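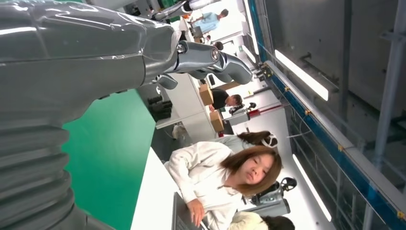 Ximena Pacheco wrote back that a table log is no use to anyone if it doesn't say where people put their stuff down, and could I please add a column for it before I share the thing. Fair enough! Column added, it's called "surface", and this README has been redone to match.

Marko table log
README, second go

What's in the folder
Two files. tables.csv is the log itself, 96 rows, one row per sitting (a sitting is one person at one table, start to finish, even if they duck out for a coffee). layout.txt is my typed-up plan of the white tables, with the labels I use in the log. I'm no draughtsman, so the plan is letters and dashes and you'll need a fixed-width font or it goes all over the place.

Columns
sitting: just a number
table: A to F, see layout.txt
start, minutes: start is 24-hour time, minutes is capped at 60 (longer sittings get split, sorry, I know it's annoying)
doing: laptop, headset, reading, talking, other
surface: what else is on the table, in my own words — boxes, cables, lunch
notes: whatever I felt like writing

A few things I'd want to know if I were you. "Laptop" wins over everything, so somebody typing while they chat is still down as laptop. "Headset" covers anything worn on the head with a screen in it, and a headset lying on the table goes under surface. Boxes get written down as boxes and I don't open them to see what's inside.

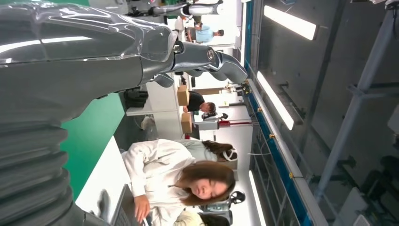

Grasar, March

Changes since the first go. The workbench with the cardboard boxes on it now has its own label (F), where before I'd lumped it in with E and muddled everyone. Iraís Arellano spotted that one, thanks heaps. I've also put a chair code in the notes, so "blk" means a black chair pulled up to the table or left beside it.

Colour words are mine and pretty loose. Grey and silver especially — I swap between them depending on my mood, so please don't build anything clever on top of that.

Known gaps
Lighting isn't logged. The fluorescents overhead are bright enough that I never thought to, and then Ximena asked about glare on laptop screens and I had nothing for her. Next time.
No names in any column, and I'd like to keep it that way. If you add rows, leave names out of notes too.
Two rows have no start time. I've left them blank and would rather you did the same than guess.

Adding rows
Put them at the bottom, keep the sitting numbers going, and save as CSV, not a spreadsheet. If you move a table, fix layout.txt first!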